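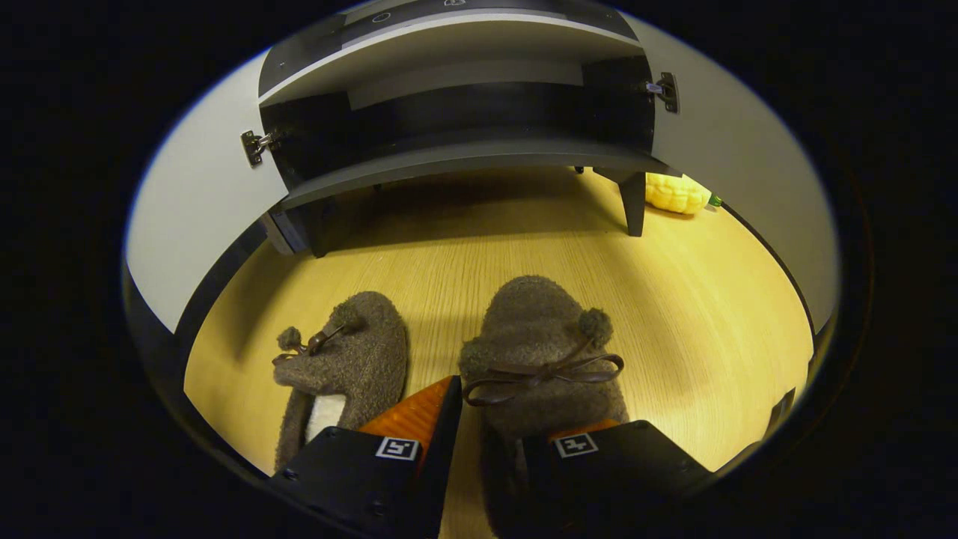 Plaltwood Library's Long Book Club is back, and this time it has picked a whopper!

Starting in September, readers in Plaltwood will take on Wernach, the 714-page family saga by Ľubomír Sýkora that has been passed from hand to hand at the library all summer. The club announced the choice on 2019-08-17, after members voted between three very different books. Sýkora's novel won by 2 votes, beating a sea mystery and a collection of ghost stories that will surely get another chance.

If you haven't met it yet, Wernach follows one family of clockmakers in a river town across four generations. There are feuds, floods, a missing wedding dress and a goose that gets a chapter to itself (a wonderful chapter, too). It's a big book, but the chapters are short and the jokes come early, and plenty of people who borrowed it for a weekend have gone back to the desk to ask for an extension.

Freya Sugden, who will lead the discussions, read it for the first time in the spring and has started it again.

"I missed so much!" she said. "I was racing to find out what happened to the sisters, and I went right past the letters in part two. Now I think the letters are the best thing in it."

The club will read the book in three parts, with one meeting for each. Part one ends with the flood, so that's as far as you need to get before the first meeting -- and Sugden asks anyone who reads ahead to please keep quiet about the bridge. Meetings are in the upstairs reading room, and tea is provided. Bring your own mug if you can.

The library has ordered extra copies, including large print, and the audiobook can be borrowed through the library's app. Plulholm, the secondhand bookshop across from the post office, is putting aside any copies that come in for club members. Ask at the counter.

There's good news for younger readers as well. Kids who finished the summer reading challenge logged 3,332 books between them, a new record for Plaltwood! The favorite by a mile was Twal, the picture book about a lighthouse keeper's dog, and every copy the library owns is out right now, with a waiting list.

Sign-up for the Long Book Club is free and open to adults and older teens. You can add your name at the front desk or call the library during opening hours. New members don't need to have read any of the club's earlier picks.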